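Winter moth garden thread, because several of you asked and I have a pot of tea and nowhere to be. 7 January 2020

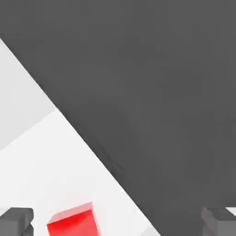 1/ So, moths! Everybody plants for butterflies, and I love them too, but the night shift gets so little attention and I have been trying to fix that in my own yard up here on the Grominberg side of town. I spent most of December with seed catalogs all over the kitchen table and a pencil behind my ear, working out what goes where. The plan I keep coming back to is very plain, with one straight diagonal line and dark on one side of it and pale on the other. The dark side will be the evergreens and the ivy, and the pale side gets everything that blooms white or cream and smells good after supper.

2/ Why pale flowers? Lots of night-flying moths use scent to find their way in, and then a light-colored bloom is easier to pick out once they get close. Flowering tobacco is my favorite (the tall old-fashioned kind, please, the short bedding ones often have hardly any smell). Evening primrose too, although it will seed itself into your driveway, your gutters and possibly your shoes.

3/ I started 70 tobacco seedlings last year and gave away more than I kept. The seed is like dust. Don't cover it, just press it onto damp mix and leave it somewhere bright. I lost a whole tray the year before by burying it like beans.

4/ Now the part people skip, which is the caterpillars. A moth garden with no leaves to chew on is a diner with no kitchen! I have willow, a scruffy wild cherry, and a patch of bedstraw my neighbor very kindly refers to as "your hay." Native trees and shrubs do the most good if you have room for even one. Check what's native where you are, my list won't be yours.

5/ Somebody asked about fall cleanup. I do as little as I can stand. Plenty of moths spend the winter as pupae in the leaf litter or just under the soil, so the leaves get raked off the path and onto the beds and that's the end of it until the spring is properly warm. I used to bag them all up for the curb and I still feel a bit bad about that.

6/ Lights, lights, lights. We swapped the porch bulb for a dim warm one on a motion sensor and I wish we'd done it ten years sooner. It's off nearly all night now and the stars are nicer too.

7/ For the record keepers (hello, my people): I ran a little bucket trap on 11 nights last season and wrote down 367 moths, all let go in the shrubs the next morning, well away from the bird feeder. My best night was warm and cloudy with no wind. My worst night was 2 moths and a very annoyed beetle.

8/ Seeds this year are from Preltov, mostly, and the honeysuckle is coming bare-root from Flultetti if the ground ever thaws. I also have my eye on a white night-scented phlox from Hầu, a small nursery with a very long waiting list, and I have been writing them the kind of emails you write when you really want a plant.

9/ If you only have a balcony, one big pot of night-scented stock near the door will do you fine. Sow a pinch every couple of weeks from spring on. It looks like nothing much at noon, and then you open the door at dusk and oh my goodness.

10/ Tell me what you're growing for the night crowd! I'm placing one more seed order before the end of the month and I am very easily talked into things.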